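Label printer ribbons, wax or resin?
Supplies and Consumables board, 4 replies

parcelmoth
We run a Drallen desktop printer at the shop and I'm down to my last two ribbons. The Amora wax ones are cheap, but my shelf labels smear if you so much as look at them. Is full resin worth it? I print 2,796 labels a month, mostly on coated paper.

tapeandtwine
Resin on paper is money down the drain! Get a wax/resin mix and turn the heat up two notches. I got 745 labels off my last roll (big ones, 4x6) and they still scan fine after a summer in the garage.

ggreen_back40
Gotta disagree with tape. I tried the mix from Escobedo and it scratched off with a thumbnail. Went to resin and poly labels and I haven't looked back. Yes, it costs more, but I was reprinting half of them anyway.

tapeandtwine
Did you change the heat setting though? Mine looked awful too until I did that. And slow it down, I run mine at the second slowest speed.

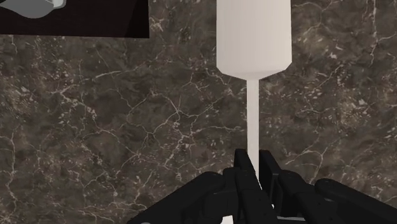
Reply 4
parcelmoth
OK, so I bumped the heat like tape said and the wax is a little better, still smears on the glossy stock. I've ordered one mixed roll from Broltenetti to try before I spend $60 on resin. Does the ink side face in or out on these? The listing doesn't say and my old ones were ink out.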